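Home | Gallery | Blocks | Boards | Visits | Contact

Last updated 01/02/2026

Shape blocks and the maple board

Quick page, more to come when I get a minute. Notes first, tidy later.

The set is called Kombo. Started in May as a sorter for the playroom, box with holes, the usual. Kids liked the blocks better than the box. So did the grownups. Box is in a drawer now and the blocks live out on the bench.

All plastic, small enough for a three year old's fist, too big to swallow (checked, with the proper tube). Color tells you the pair, shape tells you the hole. Or the other way around, depends who is playing.

Elibariki Lyimo drew the shapes. First star had points too thin, they snapped. Second one is fatter and has lasted. The heart gave him trouble too – notch kept filling in. Fine now.

Board came from Kipchumba Mrema at Prandbridge, offcuts from a kitchen job, glued up in strips. I asked for something plain. Glad he ignored me, the stripes are nice. Two coats of oil, food safe, and he says a third one before summer. We'll see.
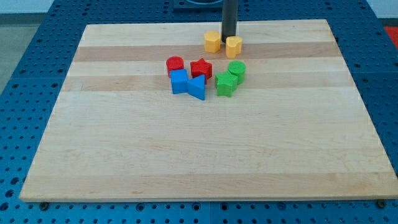
Kombo blocks on the striped maple board, blue perforated table underneath. Yellow pair at the back – the flower one and the heart. Red cylinder and star in front of them, then the blue cube and triangle.

Cube and triangle touching, that's a house if you are four. Lay the triangle on the cube and it slides off half the time, which is most of the fun. The star goes on top of nothing. The cylinder goes under everything.

A few more notes, no pictures for these yet, sorry.

Surface. Slightly rough to the touch. Tried sanding one and it went cloudy and sad looking, so left the rest alone. Little hands grip them better that way anyhow.

Yellow. Took 2 tries. The first was more of a mustard and Elibariki hated it. Went with the brighter one from Rundunov, same place as the red. Blue was right first time.

The flower. Everybody calls it something different. Flower, cloud, cookie, gear. I write flower on the labels. Stands up fine by itself, rolls badly, which is what you want on a bench.

The board again. Slides around on the smooth table in the playroom, so we put a damp cloth under it there. Knots here and there in the wood, I like them. Kipchumba offered to swap it for a cleaner peice and I said no.

Washing. Warm water, bit of soap, dry on a towel. Not the dishwasher. Somebody did the dishwasher once and we had a heart shaped like a bean.

Games we play with them. Pairs, obviously. Feel the shape in a sock and say the name. Line them up by color, then shut your eyes and one goes missing. Older ones do towers, record is 37 seconds standing, timed by Elibariki, disputed by his daughter.

Making more. First batch is 36 sets, all spoken for. Next one is 100 if the plastic comes on time. Boards are seperate and slow, Kipchumba only glues up when he has the strips, so please don't ask me for a date. Ask him. Nicely.

If you want a set for a school or a waiting room write to me first, those go to the front of the line. Lost a block? Tell me color and shape and I'll put one in the mail, just pay the stamp. Stars go missing most.

Still to photograph – the drawer box, the cloth bags, the big board from the Emau bench.

Contact: use the form on the Visits page
Copyright 2026 Kombo blocks. Please ask before reusing pictures.
Back to top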